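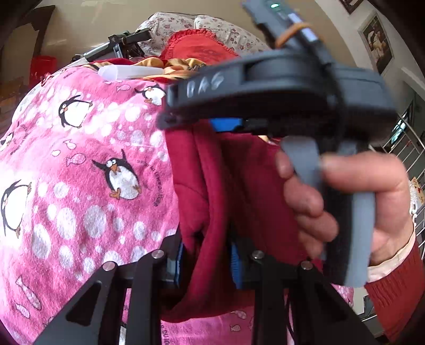 Según Drimska, el contador de la cabecera del colector no mide mal, y lo que estamos viendo en los caudales nocturnos es agua de infiltración que entra por las juntas del tramo viejo. Piden que no se toque la calibración hasta tener una serie completa en tiempo seco.

Junio. Cuaderno de drenaje urbano, sector Gonside.

De acuerdo en no recalibrar. En desacuerdo en lo de las juntas: con el nivel freático de esta quincena, la cota de la solera queda por encima en casi todo el tramo. Lo dejo anotado como hipótesis de ellos y seguimos.

Estado de la red de sensores:
- 43 puntos dados de alta en la plataforma de Vunusley.
- 12 sin transmitir desde el cambio de firmware. Todos son de la segunda remesa, con la antena bajo tapa de fundición.
- Intervalo de muestreo actual: 60 s. Excesivo para tiempo seco, la batería no aguanta la campaña. Propongo 20 min en seco y volver a 60 s cuando el pluviómetro registre el primer vuelco.

El cambio de intervalo se puede hacer por umbral local, sin esperar orden del servidor. Probado en banco con dos unidades. La primera cambia bien. La segunda se queda en modo rápido si el vuelco coincide con la ventana de envío; parece un problema de prioridad de interrupciones. Pendiente de repetir con la traza activada.

16:40. Descargados los datos del imbornal de la calle Bielecka. Hay un escalón de nivel a las 03:10 que no aparece ni aguas arriba ni aguas abajo. Descarto lluvia. Puede ser un baldeo o un objeto apoyado en la sonda ultrasónica. Marcado como dudoso en la tabla, no borrado. Recuerdo que borrar filas desplaza el índice y luego no cuadra el cruce con el GIS.

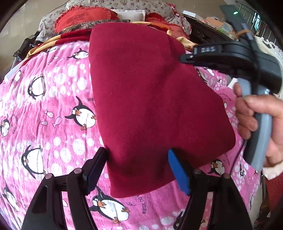

Tela granate, sujeta por la parte inferior.

Sobre el GIS: el inventario municipal da dos identificadores distintos al mismo pozo en la confluencia norte, uno del levantamiento antiguo y otro del nuevo. Las cotas de tapa coinciden, las de solera no. Hasta que alguien baje con la mira usamos el identificador nuevo y la cota antigua, que es la que cierra con la pendiente del tramo.

El modelo hidráulico corre con la geometría corregida, pero sigue adelantando la punta respecto a lo medido. Subir la rugosidad mejora el tiempo y empeora el calado. No sigo por ahí sin revisar antes el porcentaje impermeable de las subcuencas, que viene de una ortofoto anterior a la obra de la plaza.

Pendiente:
- Repetir prueba de umbral con traza.
- Pedir a Drimska la serie en bruto, sin filtrar.
- Comprobar si las antenas bajo tapa transmiten con la tapa abierta.
- Revisar la hora del registrador de Bielecka, puede estar en UTC.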